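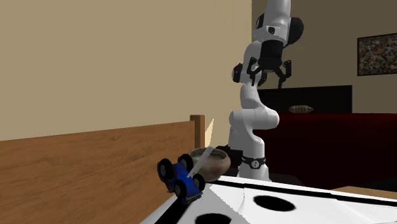 Dust and chips in the small workshop: tips for hoses, filters and bags

Last changed in December by Dorian Leblanc

I work in a shop in Kandham with one bench, one bandsaw and a planer that makes more chips than I can store. For many years I only swept the floor. Now I have an extractor, and these are my notes on how to live with it. Many readers wrote to me after the page on sharpening, so I try to answer the most common questions here also.

Keep the hose short

A long hose looks practical, but the air loses force on every meter. The inside of a flexible hose has ribs, and every rib slows the air down. I use 3 meters at the bandsaw and not more. If the machine stands far away, move the extractor on wheels to the machine, or use smooth pipe for the long part and put flexible hose only on the last piece.

Do not let the hose hang down in a deep curve between two hooks. Chips collect at the lowest point. When you hear a rattling noise that does not go away, lift the hose with your hand and the plug will often travel on by itself.

Hose diameter

My main line is 100 mm. For the planer it must be this size for the full way, because long shavings make a nest in anything narrow. For the sander a small hose is enough, the dust is fine and the outlet on the tool is small anyway.

Change the diameter as close to the tool as you can. I have seen shops where the narrow piece starts at the extractor and the thin hose goes through the whole room. The machine then works hard and picks up very little.

When the hose does not fit

Measure the outlet two times, inside and outside, and write down which is which. Sellers do not agree on which number they print. I bought the wrong piece from Yoshida in this way and the mistake was mine, the drawing was in the catalog.

If the fit is only a little loose, wind some tape on the outlet before you push the hose on. Cloth tape is better than the shiny kind. If the fit is too tight, put the end of the hose in warm water for a short time. It becomes soft and slides on, and when it cools it holds very well. Dry it before you switch on, or the first dust will make a paste.

Clamps: the ones with a screw are slow but they stay. For a hose that I change often I use a clamp with a wing nut.

Blast gates

With 2 machines on one line, you need a gate at each branch. Open only the one you are using. My metal gates became stiff after one winter because dust was packed in the corner of the slot. The repair is easy. Take the gate apart, cut off a small bit from each inside corner, and the dust can fall out when the slide closes. A little candle wax on the slide helps. Do not use oil there.

Bags and filters

Empty the bag when it is two thirds full. I know it is tempting to wait. A full bag presses dust up into the filter, and cleaning the filter takes much longer than changing a bag.

Clean the filter outdoors, with a mask. Tap it by hand first. If you use compressed air, blow from the clean side to the dirty side, with low pressure, and keep the nozzle away from the paper. I made a hole in a good Vonent filter by holding the nozzle too close, and for a week I did not understand why there was fine dust on the shelf behind the extractor.

Oak and walnut chips do not go in my garden. Walnut is bad for many plants, and for horses it is dangerous as bedding. Pine chips go on the path behind the shed.

Static

In dry weather the plastic hose gives small shocks. Also the dust sticks to the outside. I ran a bare copper wire along the hose and connected it to the metal body of the extractor, which is grounded. The shocks are gone.

Noise and neighbors

I do not switch on the extractor after 9 in the evening. A rubber mat under the wheels took away the deep humming that went through the wall. Check also the screws of the motor plate, on my machine one was loose and it made half of the noise.

Finding a leak

Switch on the extractor, close all gates and go slowly along the pipe with a thin strip of tissue paper. Where the paper is pulled to the joint, there is a leak. Do not use a flame for this, in a room with wood dust. Mark the place with pencil, switch off, and seal it with aluminum tape.

A reader from Losum asked if silicone is better. It seals well, but you will want to take the pipe apart one day, and then you will need a knife and patience.

Next page: storing sheet goods against a damp wall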